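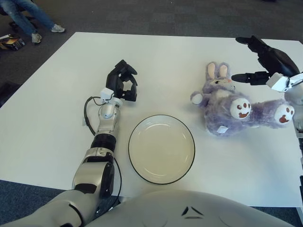 ## Multi-finger hands vs. a plain two-jaw gripper for soft items: is the extra money buying anything?

**flatwasher**, posted 4/15/19

We're setting up a pick-and-place station for soft goods. Plush toys mostly, plus a few rigid things like plates so we don't fool ourselves into building a plush-only machine. Two arms, one table, and two candidates for what goes on the ends of them.

Candidate one is the Luser hand, multi-fingered, which comes with a Volladov controller whether you want it or not. Candidate two is the Sheehan parallel gripper: two jaws and a rubber pad on each. You could buy a drawer full of Sheehans for the price of one Luser.

The Luser sales sheet says "1,000 grasps without recalibration" and "human-like handling of deformable objects." I have read the second phrase a lot of times and I still don't know what it promises. The demo video has a cut right before every lift.

My boss likes the hand. I think my boss likes it on account of how it looks. Before I sign for two of these I'd like to hear from anyone who has run one for longer than a demo, specifically:

- Does it pick up plush any better than jaws do?
- Can it get a thin plate off a flat table without a ramp, a lip or some other cheat?
- Is the Volladov box as fussy as people say?

I'm not interested in "it depends on your application." I just told you my application.

---

**benchrat_tovulham**

I ran the Luser on a two-arm setup at our Tovulham site from May until we got tired of it. Short version: the hand is decent, the controller is a pain, and the sales sheet should be ignored.

We started with the same sort of pair you're describing, one plush toy and one plate. The rule was that we wouldn't move anything to help the robot. If the planner wanted the plate nearer the edge, too bad.
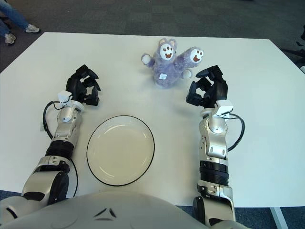

*Photo: Tovulham test bench, head camera view. Reuse OK with credit.*

Plush first. The hand picks up plush. So does nearly everything. I have picked up plush with a Sheehan, with a suction cup and a plastic bag, and once with barbecue tongs bolted to a flange. Fur gives you friction for free and stuffing forgives a bad approach angle. If a vendor shows you a soft toy being lifted, they have shown you that the motors turn on. Ask what happens on the way down. Our Luser was good at getting hold and mediocre at letting go. Long fibers would catch between the finger segments, and the toy got dropped a beat later than the software believed. The software then reported the object placed and started the next move with the toy still hanging there.

Jaws don't have that problem much. They have a different one: they pinch one spot, and whatever is hanging off that spot swings. On a slow arm you won't care. On a fast one you'll see it.

The plate is where I lost patience. A shallow plate lying flat on a smooth table gives fingers almost nothing to get under. The hand can do it if you slide the plate to the edge of the table first, or if you press one side with the left hand and catch the rise with the right, and we spent a long time making that second trick work. It worked often enough to be irritating. A Sheehan with thin jaws can grab the rim, provided your height is right, and when it's wrong you get a very clear noise.

As for 1,000 grasps without recalibration, we logged 1,034 and had to redo the finger zeros 11 times in that stretch. Luser's answer was that a zero reset isn't a recalibration. I'll let you decide how you feel about that.

About the Volladov: yes, fussy. It wants to own the timing of everything. If your arm controller answers late it goes into a hold state, and the hold state doesn't time out. You clear it by hand. We ended up with a script that watched for it, and I don't love having a script like that on a machine with moving parts.

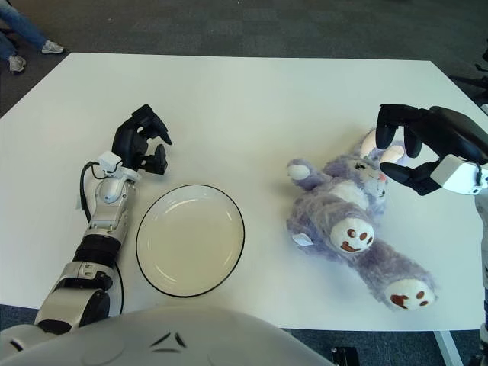 **slowfeed:** Did you try it with the force limit turned down? Ours let go a lot cleaner once the squeeze was lower. The default setting is way too high for anything with fur on it, and the manual buries that setting in the section on network setup.

**benchrat_tovulham:** We did, and I agree it helps. It also made the hand lose heavier things, so we needed a setting per object, and then you need to know which object you've got before you touch it. At that point you're paying for a vision project too. I don't remember that being on the quote.

**flatwasher:** Useful, thanks. How long did it take to swap a hand off and put the Sheehan on?

**benchrat_tovulham:** Mechanically, a coffee. Getting the Volladov to accept that its hand was gone took the rest of the afternoon.

---

**mm_per_degree**

I'll argue the other side a little, though I'm no fan of that sales sheet either.

The test most people run is "did it pick up the thing," and on that test jaws win on price every time. A better test is what you can do once you've got it. With two hands you can hold an item with one and turn it with the other. If you ever have to face a toy the right way up, tuck in a tag or check a seam, two-jaw grippers will have you regrasping all day. If you only go from A to B, buy the Sheehans and be done.

What I would distrust is any comparison where the hand gets a tuned grasp and the jaws get the factory one. I've seen that done in both directions. Give each the same hours. Write the hours down before you begin, or whichever one you like better will quietly get more of them. 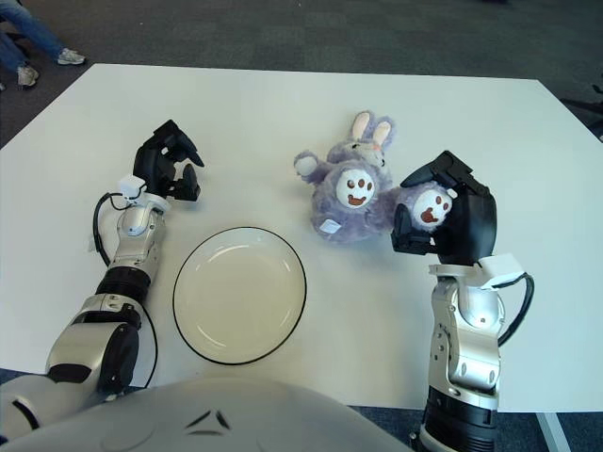 Pull tests are the thing I'd add to your list. Everyone measures whether the item came up and almost no one measures how much of it came up with the hand, or what the fabric had to put up with along the way. A limp object goes where the grip is and the rest of it lags. You can get a grasp like the one on that bunny, with the right gripper closed over the head and the body stretched out between it and the table, and a contact sensor will happily score it as a hold. Maybe it is one. I'd want to know the load at the seam before I called it good, and neither Luser nor Sheehan will give you that number. Hang a cheap spring scale on the far end and read it yourself.

Two smaller points.

Look at the wrist cables when you pick your mounting. Ours ran in a loop outside the wrist, and with two arms over one table those loops take up room the planner doesn't know about unless you model them. We hadn't modeled them. Add a fat collision cylinder to each wrist and accept that you'll lose some reach in the middle.

And where the camera sits matters more than which gripper you choose. A view from the head is fine until the hand is over the object, and then you're looking at the back of your own fingers. A multi-finger hand hides a lot more than a pair of jaws does. If the budget covers either the fancy hand or a second camera off to the side, I'd take the camera.

I wouldn't buy two of the Lusers. Rent one if they'll let you, put a Sheehan on the other arm, and run the same plate and the same toy on both sides. Luser did rent to us, after some arguing, with the controller included.

**flatwasher:** One of each had not occurred to me. I asked for a rental price and got a brochure back. Will try again.

**benchrat_tovulham:** Ask for the firmware version in writing while you're at it. Ours changed during the loan and the log format changed with it.

---

**pick_n_hope**

just get suction

**flatwasher:** On plush?

**pick_n_hope:** oh. no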